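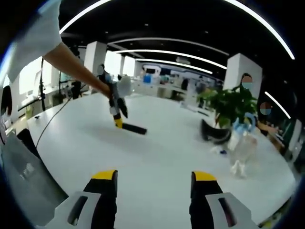 Hjalti Bjarnason says the Felloveck pair is ready to record the minute it comes out of the case, and that anyone who spends longer than that on set-up is fussing. We disagree, and so does our log from March. Follow the steps below at least once before you believe him or the brochure.

Section 3. Setting up two hand-held grippers

3.1 Before you start

The supplier, Carnadora, says the kit works "in any room". Take that as a hope. Bright windows and strip lights gave us more lost tracking than anything else, and the quick-start card doesn't mention either one.

1. Charge both units fully. The battery light goes green a fair while before the battery is full, so leave them on the charger.
2. Open and close each set of fingers by hand. They should move freely, with no click.
3. Wipe the lenses with a dry cloth. Do not use the wipes in the box, which leave a film.
4. Pick one unit as A and the other as B and stick a label on each. The software will swap them if you let it.

Caution: Each unit weighs 630 g with the battery in. That sounds like nothing until you have held one out at arm's length through a whole batch. Take breaks.

3.2 Pairing

1. Turn on unit A and wait for the tone.
2. Turn on unit B. If there is no second tone, turn both off and go back to step 1. Holding the button down longer does nothing, whatever the card says.
3. Open the Fedmont recorder and check that both units show up under their own labels.
4. Raise A only. If the trace for B moves, the labels are swapped. Fix it now, as you can't fix it afterwards.

Note: The recorder shows "Paired" even when one unit has dropped out. Trust the traces, and ignore the word.

3.3 Contact check

The card calls this step optional. Esben Nørgaard left it out on his first batch and had to throw away 100 takes - we'd call that a fair argument for doing it.

1. Hold unit A still, fingers pointing away from you.
2. Bring the tip of unit B in slowly until it touches A. Light contact is enough. Don't tap.
3. Keep them together until the recorder beeps, then move apart.
4. Read the gap on screen. Anything over about 2 mm means the two units don't agree on where they are. Repeat from step 1.

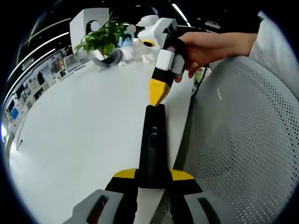 Figure 3-1. Contact between two hand-held units, tip to shaft.

Caution: Keep your fingers off the jaws during the check. The springs are stronger than they look.

If the gap is still too wide after three tries, restart the recorder. If that fails, walk both units slowly past some fixed, busy part of the room and try again. Blank walls and bare tabletops give the tracking very little to hold on to.

3.4 Claims we could not confirm

"Holds calibration all day." Ours drifted after lunch. Run 3.3 again after any break.
"No training needed." New users closed the fingers too early on nearly every take until someone showed them.
"Works with Ogunleye arms." The export file opens on the arm controller. We have yet to see a full task run from it, and we've asked Carnadora for a working sample.

Last checked 18 Sep 2024. Go on to Section 4 for recording.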